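Faldale Framing and Handling Project: Progress Report to the Sollano Fund
Period covered: spring through September
Prepared by Kanokwan Onsri, project lead 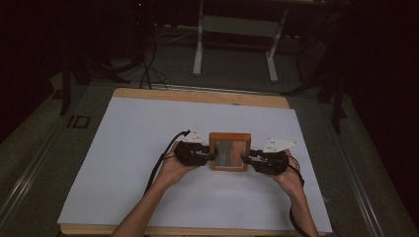 The open day took up most of this period, so it takes up most of this report. You asked in your last letter for "some indication of public interest." We can now report that the public is interested mainly in parking, and after that in whether they can have a go.

As a reminder, the grant pays for collecting demonstrations of people handling small framed and glazed objects with hand-held grippers, and for training a two-arm system on the result. The target for the first year was 2,694 usable demonstrations. I am told by Subbarao Thevar, who set it, that there was a formula. We reached the target in September, a little before the open day, which spared me a paragraph I had already drafted.

The open day

We sent 400 invitations and had over 300 visitors, including your own representative, who stayed for the whole afternoon and asked better questions than our steering group usually does. Doors opened at 10 a.m. The first visitor arrived at 9:15 and was given coffee and a chair.

The program had two parts. In the first, Subbarao demonstrated the lift and hold with a small glazed frame: one gripper on each side, raise it slightly, keep it level, put it down. It looks like very little. Several visitors said so. We then invited them to try it, and the remarks became more respectful. The usual mistake is to squeeze harder with the stronger hand, which turns the frame like a steering wheel. A retired picture framer got it right the first time and declined to be congratulated.

In the second part, the arms did the same task on their own. They completed 20 lifts in a row in the morning session without a drop. In the afternoon they stopped in the middle of the fourth lift and held the frame perfectly still for several minutes, to polite applause from people who took this for the finale. The cause was a timeout setting I had changed over lunch. It has been changed back, and I no longer have the password.

What visitors asked

Most questions were sensible. How thin can the frame be before the jaws crack it? We don't know yet, and the person asking sold frames, so we have arranged a box of seconds from him at no charge. Could it hang a picture straight? No. Would it put anyone out of work? Ekeck, whose packing room is the first place we hope to try the system, sent two of their staff, and they answered this themselves. Their view was that they would happily give up wrapping glass and would like something done about the loading dock.

A school group asked what the robot's name was. It does not have one. It does now, but I have been asked to keep it out of formal correspondence.

What went less well

The lunch order was for a smaller and hungrier crowd than the one that came. The handout explained the marker plates in a paragraph so dense that two engineers asked me what it meant, and I wrote it. A plain version is attached.

More seriously, the visitor attempts were meant to be a source of extra data, and almost none of them can be used. People talk while they work, turn to their friends, and set the frame down wherever they happen to be looking. Subbarao thinks there may be something to learn from the bad lifts. We have kept them in a separate folder while he makes his case.

Next period

Intarasuk will supply larger frames for the second set of tasks, and we will start on passing a frame from one gripper to the other. We also plan a one-week trial at Ekeck, subject to their insurer, who has sent us a form. The form asks whether the equipment is "domesticated." We have requested clarification.

Spending is within budget apart from catering, where the overrun is small and was eaten. I would be glad to host your representative again before the Ekeck trial, and will send possible dates once the room bookings are settled.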